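Keeping cables in order at home and in the workshop

Tips collected by Érica Fontes

In my first apartment in Ustetitz I had one drawer where all the cables lived together. Every time I needed a phone charger, I pulled out the printer cable, two extension cords and a string of lights from Christmas. It took me some years to learn a better way, and I write it down because my sister Lucero asks me the same questions every August, when she moves her sewing table to the other room.

Before you start

Take everything out and put it on a large table or on the floor. Plug in what you can and see if it still works. A cable with a cracked jacket, or one that you can see copper through, should not go back to the drawer. Tape does not repair it. Bring it to the recycling point with the old batteries.

Write on a label what each cable belongs to. I use paper tape and a soft pencil, and I put the label near the plug, where the hand goes first. Ink becomes brown and sticky after two summers.

How to wind a cable

Do not wind it around your elbow. Many people do it, my father also, and the cable remembers every turn. Hold one end in the left hand and make a loop as big as a dinner plate. For the next loop, turn the wrist so that the cable goes under itself. Then again a normal loop, and again one under. When you open it later, it lies straight on the floor without knots. It is slow for the first week.

For short cables, a loop of the size of a coffee cup is enough. Close it with a strip of hook-and-loop tape. Rubber bands become dry and stick to the plastic. Twist ties with a metal wire inside are not good either if you pull them hard.

Where to keep them

Long extension cords hang best on a wide wooden peg. A thin nail makes a sharp bend in the cable. Small cables go in flat boxes, one box for each kind. I have three shoe boxes from the Zirnley shop and they are still good.

Power strips should not lie under a carpet or behind a curtain. Look at the number of watts printed on the strip before you connect a heater. Mine says 3,000, and the kettle and the heater together are already too much for it.

Bundles on the table

When several thin wires go the same way, keep them as one bundle. Start at the end where the wires are fixed and leave a little slack there, so that a pull on the bundle does not pull the connection. Wrap with tape that has a clean edge, and cover half of the last turn each time. Do not stretch the tape while you wrap.
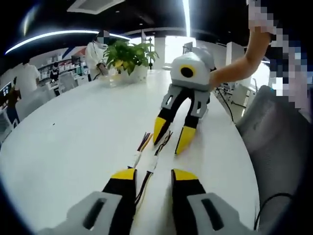
Page last changed: 2018-12-08

White tape is easy to see on a dark floor but it shows every dirty finger. On a white table it looks tidy. If you will open the bundle again, put a short piece every 30 centimeters and leave the rest free. To remove old glue, rub it with a drop of cooking oil on a cloth, wait some minutes, and wash the place with dish soap. Unplug everything first and let it dry well.

For a bundle that crosses the edge of a table, fix it with a clip on the underside. A clothespin is enough for one evening.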